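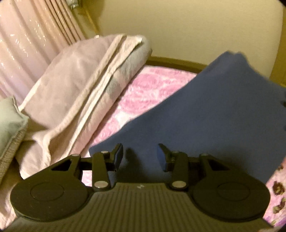
The hand-held gripper at a bed with folded linens, jaws open.

Equipment Notes: The Flalteson Hand-Held Gripper Kit

August 23, 2023

The Rindside Equipment Library has completed its review of the Flalteson hand-held gripper kit, and the kit is now open to member groups for loan. Members who record household tasks for robot training asked for an entry-level tool that could be used in ordinary homes, and this kit was selected for trial on that basis.

The review was led by Iestyn Gronow of the equipment desk. Trial work took place in July and was limited to bedding and household cloth: blankets, bedspreads, pillowcases and towels. Operators completed 264 recorded tasks in 17 sessions. Rigid objects such as cups and boxes were left out and will be covered in a separate note.

The gripper has two mirrored finger linkages on a wide ribbed base, and each jaw ends in a blue pad. The linkages are joined by plain metal pins, and the arms are matte black plastic. Operators found the tool light enough for a full session, although two of them asked for a longer rest period after the first hour. The library has adjusted its session guide to match.

Performance on thick cloth was good. The pads took hold of a blanket edge without slipping in most tasks, and corners could be lifted and carried across a bed with one hand. Thin cotton was harder. When a sheet lay flat against the mattress, the pads tended to pass over it, and operators had to approach from the side to raise a fold first. Layered items also called for care. With a folded blanket, the jaws often took two layers when one was intended. Narrowing the opening before contact reduced the problem but did not remove it.

The wide-angle camera keeps both pads in view throughout a task, along with a fair amount of the room behind them. Member groups are reminded that bedrooms are private spaces. Written consent from the household is required before recording begins, and personal papers and photographs should be put away beforehand. The consent form is supplied in the kit folder and may be copied.

Wear was modest. One set of pads was replaced during the trial after the surface began to collect lint. Wiping the pads with a damp cloth between sessions is now part of the standard procedure. The pins showed no looseness at the final check.

The recordings were sorted with Etim, the labeling program that comes with the kit. Setup is simple, and the manual is clear on most points. The section on naming files is out of date and should be ignored – the library has prepared a replacement page. A single project in Etim may hold up to 2000 recordings.

The library holds five kits. Four are available from the main desk and one is kept at the Drosthorpe branch. The loan period is two weeks, with one renewal if no other group is waiting. Each kit contains the gripper, a camera, a charging cable, spare pads and a printed manual. First-time borrowers must attend a short introduction before collection.

Requests should be made in writing to the equipment desk and should state the planned dates, the type of task and the name of the responsible operator. Damaged parts must be reported on return. Please do not attempt to remove the pins.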